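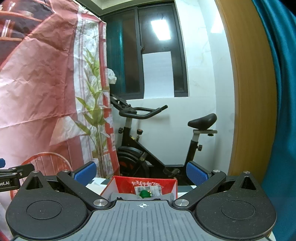
According to Halyna Hrytsenko, the trial should never have been described as a comparison, for a comparison requires two parties willing to be compared, and the Meijer gripper had arrived in Mukcombe with no such intention recorded in its papers.

The remark was entered in the minutes. The Office of Handling Trials at Mukcombe entered all remarks in the minutes, including those made on the stairs, and it was the duty of the Deputy Recorder to decide afterward which of them had been made officially. The Deputy Recorder marked this one as official and returned to the schedule.

The schedule provided for two devices. The first was the Meijer, a hand-held gripper with two fingers faced in blue. The second was the Cliner, which was lighter and was preferred by the Zistton office, where it had been in service since December. Each device was to be closed upon an open red box on a white tabletop, and the operator was to state, in writing, whether the grip was satisfactory. The word "satisfactory" had been defined in an earlier circular. The circular could be consulted on request, and had been requested once.

Trials began on 8/16/23. The Deputy Recorder wrote the date at the head of the first sheet and left the remaining sheets undated, as the rules allowed.

The operator assigned to the Meijer was a quiet man from the second floor. He closed the fingers on the box, waited for the signal, opened them, and wrote "satisfactory." He did this 12 times before the first recess. After the recess he was asked to continue, and on the next trial he closed the fingers on the box, waited for the signal, and did not open them.

"Is there a fault?" asked the Deputy Recorder.

"No," said the operator.

"Then the device should be released."

The operator agreed that it should. He looked at the box for a while longer. He said that the grip was good, and that he had been asked to say so 12 times, and that each time he had let go before he was sure. He wished to be sure. He asked whether the circular set a limit on how long a grip might be held.

The Deputy Recorder sent for the circular. It set a minimum of 30 seconds. It did not set a maximum. A call was placed to Zistton, where the author of the circular was believed to be employed, and the Zistton office replied that no maximum had ever been necessary with the Cliner, as operators found the handle uncomfortable.

The Office therefore found itself in a position for which it had no form. The Deputy Recorder drew one up. It had a space for the name of the device, a space for the start of the grip, and a wide space for observations. The operator was invited to dictate, his hands being occupied.

He dictated slowly. He said that the left finger leaned out a little and that the right one did not. He said he could feel the side of the box give slightly and then stop giving, and that the point at which it stopped was the thing he had been trying to report all morning. The form he had been given offered him one word for it. He did not object to the word. He only thought that it came too soon.

The Deputy Recorder wrote all of this down, and at the foot of the page, where a classification was required, wrote nothing for some time.

Halyna Hrytsenko came in before the second recess. She read the new form standing up, and then she read it again in a chair. She had signed 2309 trial sheets in her years at Mukcombe, and 1356 of them had concerned grippers. She asked the operator whether his arm was tired.

"Somewhat," he said.

"Would you care to hand it over?"

This also had not been provided for. The rules spoke of one operator to each device and did not consider the possibility that a grip might pass from one person to another without being ended. They managed it with care. Her hand went over his on the handle, and then his came away, and the fingers stayed closed upon the box. The Deputy Recorder noted the transfer and noted that the box had not moved.

She held it without speaking. Down the corridor the second operator was waiting with the Cliner and had begun to ask, at regular intervals, whether he was needed.

"Yes, I see what he means," she said at last. "There is a place where it stops." She turned her head toward the desk. "What have you put for the classification?"

"I have left it open," said the Deputy Recorder.

"Leave it open, then. And tell the gentleman with the Cliner to come in and sit down. He will want to try this one before he tries his own."

The Deputy Recorder rose, recorded the instruction as official, and went to the door to call him.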